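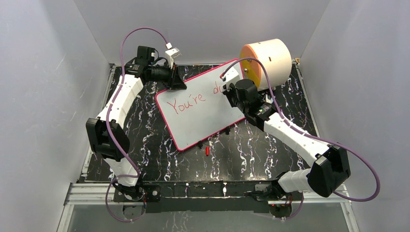 July 9, 2020

So we finally have a task! If you've been following along since May you'll know our little robotics club has spent a lot of meetings arguing about what our two arms should do at the Marnora showcase. Catalina wanted them to fold a napkin. Ignacio wanted chess (Ignacio always wants chess). And then Gisela Fuchs, who coaches us and has the patience of a saint, put a mini whiteboard and a red marker on the table and went off to get coffee.

Handwriting it is, then. One arm steadies the board, the other one writes, and at the end somebody in the audience gets a message. We're going with "You're doing great" for now, although Damián is lobbying hard for something ruder.

I'm in charge of the grip, and I have opinions. A whiteboard is a horrible thing to hold! It's thin, it's slippery, and if you grab it by one corner it swings around like a door. With the board lying at a slant you also have to think about which way the letters are going to run, and our lines love to climb up to the right. I've decided to call that style. Picking the board up by a corner is a whole separate headache – too low and the fingers bump the table, too high and they close on air.

Then there's the cap. I wrote a cap routine. It's 60 lines long and I'm prouder of it than of anything I made in school this year, but Catalina timed it and said we could have written half the alphabet by then. For the showcase we get 8 minutes per team, setup included, so the cap may end up being a human job. I'm still sulking.

A few notes from this week, mostly so I don't forget them:

Apostrophes are evil. The pen has to lift, make a tiny tick, and lift again, and the tick wants to turn into a comma or a smear.

Round letters are harder than straight ones. The "o" and the "u" took me a whole evening.

Check the cables before every run. Ours go up in big loops over the grippers and I like them that way, lots of slack, but give them a look anyway.

Wipe the board properly. Old marker shows up under new marker and then you can't tell which attempt you're judging.

Next meeting we're trying the full sentence from start to finish with the timer on. Damián is bringing a second board and I'm bringing snacks, so if you're in Grulosdale and want to come and heckle, leave me a comment and I'll send you the address.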